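Kasomside Streets Forum > Planning and Zoning > Curb extensions on Skallberg Avenue - turning radius question

gridline_44
The June packet for the Skallberg Avenue rebuild is up. Sheet 12 shows curb extensions at every corner between the rail underpass and Ondrejka Street. Effective turning radius drops to 14 feet at the side streets. Has anyone checked that against the design vehicle? The packet lists a single-unit truck but I can't find the swept path drawings.

murrelet
Swept paths are in the appendix, page 118. They assume the truck can use the full width of the receiving street. That is normal for a local street with low volume. It is less normal at Ondrejka, where there is a bus layover on the receiving side.

gridline_44
Found it, thanks. So at Ondrejka the drawing has the truck passing through the space where the bus stands.

murrelet
Correct. Either the layover moves or that corner gets a mountable apron. The text of the report mentions neither.

culvertpipe
I think this is overstated. The layover is used at the ends of the peak. Trucks deliver mid-morning. You can design for the frequent user and accommodate the rare one, and the rare one can wait for a gap. A bigger radius at that corner adds crossing distance for every person on foot, every hour of the day.

murrelet
I don't disagree on the principle. My objection is that the report says "no conflicts identified" and there is one. Put it in the table and then argue that it is acceptable.

tallow_rd
Does anyone have the parking numbers? The summary says 344 spaces in the corridor but does not say whether that is before or after.

gridline_44
Before. The after figure is only on the block diagrams and you have to add it up yourself. I am laying out the corner at quarter-inch scale on the table tonight and will go through the diagrams at the same time.
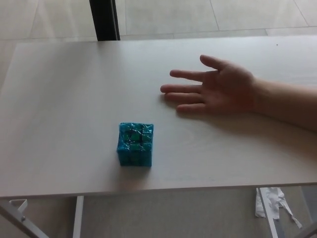 The table, with a blue foil cube on it.

tallow_rd
Please post the total when you have it. The merchants at the Zonside end are going to ask for that figure before anything else.

culvertpipe
They will also ask about loading. The plan has one loading zone per block, all on the north side. For the south side businesses that means crossing with a hand truck, and two of the crossings are unmarked.

murrelet
Marked in the revised sheets. Look for the clouded areas.

culvertpipe
I have the first issue open. Withdrawn on the crossings. I still think the south side needs at least one zone.

parapet
Coming at this from drainage. Every extension on Skallberg sits in the existing gutter line, so each one needs either a new inlet upstream or a trench drain through it. The cost sheet carries inlets for the north side only. If the south side is meant to be trench drains, somebody has to clean them - the ones on Ondrejka clog with leaves every fall and the water goes across the crosswalk.

gridline_44
Is that in the maintenance section?

parapet
The maintenance section covers street trees and striping. Drainage is one line, "per existing schedule".

murrelet
Worth a written comment. I would keep it separate from the radius comment so they get separate responses.

gridline_44
Agreed. I will submit radius and layover. parapet, can you take drainage?

parapet
Yes. Will paste the draft in here first.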